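FOR IMMEDIATE RELEASE
01/12/2018

Jokora Games announces Sturkeck update 6: new map, ranked mode, and a big fix for crossplay lag

Jokora Games, the studio behind the team arena game Sturkeck, has released update 6 on PC and consoles. Free for everyone who owns the game. Download is live now, servers are back up.

Headline item is Cungate, a night map set in a flooded harbor town. Three lanes, one of them underwater for part of the match. Tide comes in, tide goes out, and the routes change with it. Players in the July test asked for something less flat than the launch maps. Cungate has rooftops, cranes, a drydock and a lot of places to fall off.

"We threw out the first version of Cungate completely," said Etenesh Moges, game director at Jokora. "Matches kept ending on the same bridge. So the bridge is gone. You fight over the drydock now and it's much meaner."
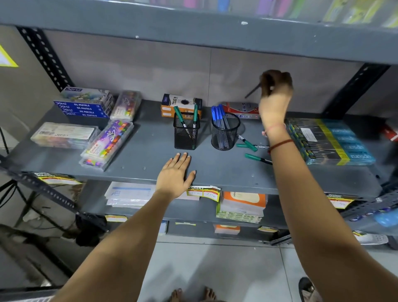 Ranked mode also arrives today. Open to any player at level 6 or higher. Placement takes 3 matches, down from the longer run in the test build, and everyone who finishes placement starts the season with a rating between 900 and 1000. Solo and squad ratings are kept seperate. Leaving a ranked match early costs rating and locks you out of the queue for a while – longer each time you do it.

Squads in ranked are limited to three. Bigger groups can still play in the casual list, same as before.

New playable character: Tefera, a support class. Carries a signal lantern that marks enemies through smoke and heals teammates standing in its light. Slow to reload. Her second ability drops a short wall, good for holding a doorway, not much use in the open. Tefera can be unlocked with coins earned in matches or through the season track. No paid-only unlock.

Balance changes in this update:

Harpoon gun: pull range cut, reload slightly faster
Shock mine: now makes a sound before it goes off
Heavy shield: no longer blocks fire from directly above
Sprint boots: cooldown starts when the boost ends, not when it begins
Medic drone: health up, speed down

Full numbers are in the patch notes on the Sturkeck site and in the in-game news tab.

Crossplay gets the largest technical work since launch. Console players matched into PC lobbies reported shots not registering and doors opening late. The network team rewrote how the server handles player position, and Jokora expects most of those reports to stop. Players who still see the problem are asked to use the report button on the results screen – it now attaches the match log automatically.

"Lag was the top complaint, every week, and fair enough," said Fuad Fikre, lead network engineer. "The old code was written for a much smaller game. We should have replaced it sooner."
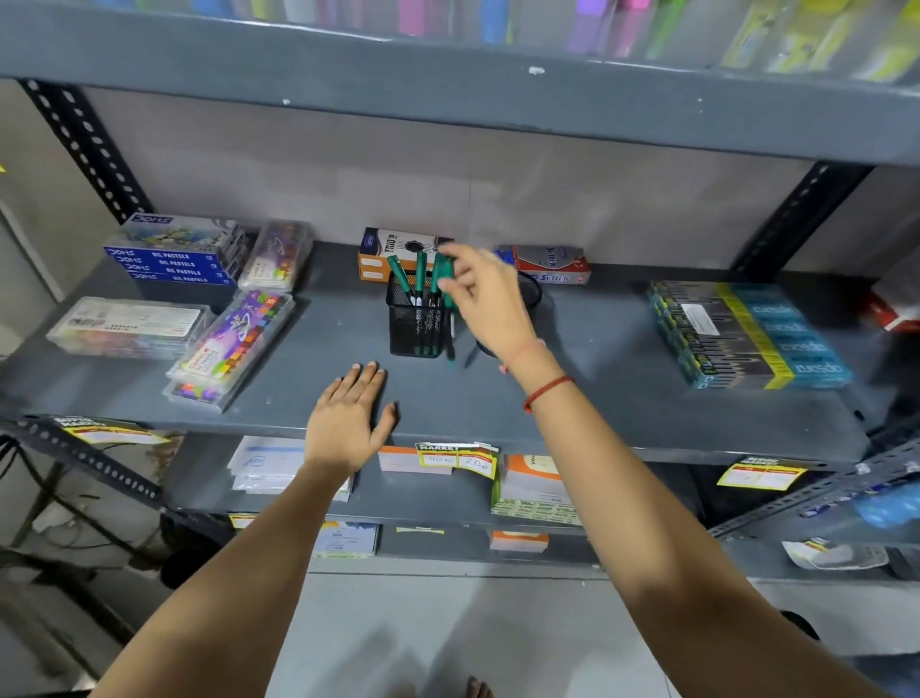

Other fixes: the menu music no longer restarts after every match. Custom crosshair colors save properly. Spectators can can switch between players with the shoulder buttons. A crash when opening the locker with a full friends list has been fixed on all platforms. Subtitles now come in three sizes, and the red and green team outlines can be changed to other colors in the accessibility menu.

One known issue at release. Some players may see the old season icon next to their name until they restart the game. Cosmetic only, does not affect rank. A small patch is planned.

Season rewards from the previous track can still be claimed from the locker. Unspent coins carry over. Event tokens do not, so spend them before the first ranked season closes.

Press copies for PC and console are available on request, along with a media kit with Cungate screenshots, the Tefera trailer and studio logos. Interviews with Etenesh Moges and Fuad Fikre can be set up by phone or video call. Please give your outlet name and preferred platform when you write in.

About Jokora Games
Jokora Games is an independent studio making online multiplayer games for PC and consoles. Sturkeck is its first release.

Media contact: press desk, Jokora Games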